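Sorting the cables: two weeks with the Jestuvus packing kit
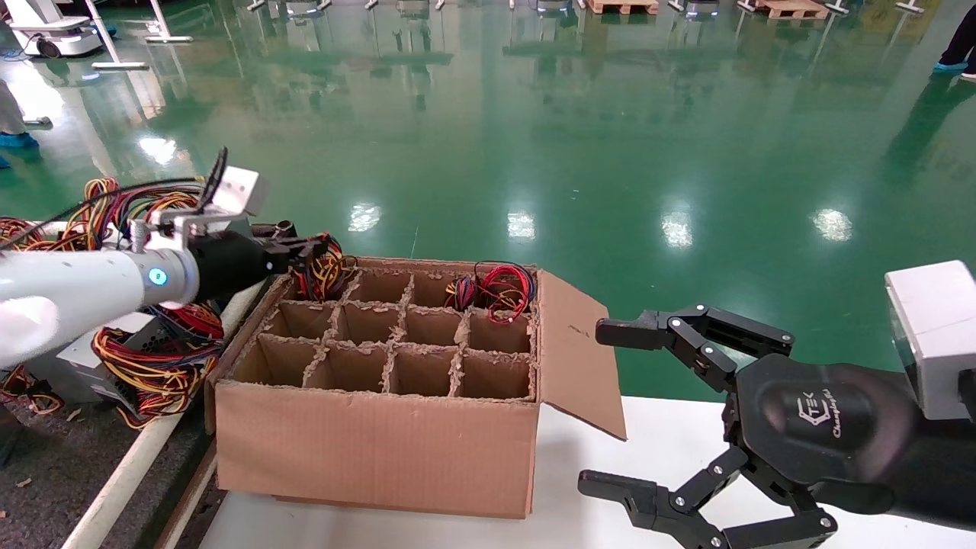 Two arms, one divided box: wire bundles go into the compartments at the Prostlow test hall.

Loose wire is a bad material for a robot. It bends, it hooks on everything, and it never lies the same way two times. Most suppliers of automation will politely change the subject when you ask about it. Jitden, which sells the Jestuvus kit to small assembly companies, has put it first in the brochure, so I wanted to see how far the promise goes.

Jestuvus is a package of software, mounting parts and training. You bring your own arms and your own hands, and the kit teaches them to work together at one table. At Prostlow, where I followed the tests in September, the left side works with a simple black parallel gripper. The right side has a multi-fingered hand from Changingtek. I had expected a matching pair, but the mixed setup is quite common among customers, I was told. The gripper is cheap and holds firmly. The hand is more expensive, and it is meant for the things a gripper does badly, such as a cardboard flap.

The task sounds easy. Bundles of colored wire must go into a cardboard box with a divider insert, one bundle in each compartment. For a person this is dull work. For the arm there are many small decisions: where to take the bundle, how high to lift it, when to let go so that the ends do not hang over into the next compartment.

During my visit the kit ran 177 placements without the operator changing the program. The slow moments came mostly at the release. When the fingers open, a wire sometimes follows them back up, and then the arm has to try again. The software notices this in most cases, but it thinks for a long time before it acts, and I often wanted to reach in and help.

Teaching was the better surprise. Jitden says that a new task needs up to 50 demonstrations, and the training course is clear even for people who have never programmed a robot. The manual is weaker. The chapter on cardboard is only one page, although torn edges and soft flaps are daily life in any packing room.

For comparison I also looked at the Kubiak station, which does similar work with one arm and a fixed tray. It is faster, and also less flexible - change the box, and you must order a new tray.

The Jestuvus license costs 1093 dollars per month, with support by phone until six in the evening. Arms, hands and table are not included. For a company with one product that never changes, I would look at Kubiak first. A workshop with many short orders has more reason to ask Jitden for a trial, and should bring its own boxes and its worst cables to the appointment.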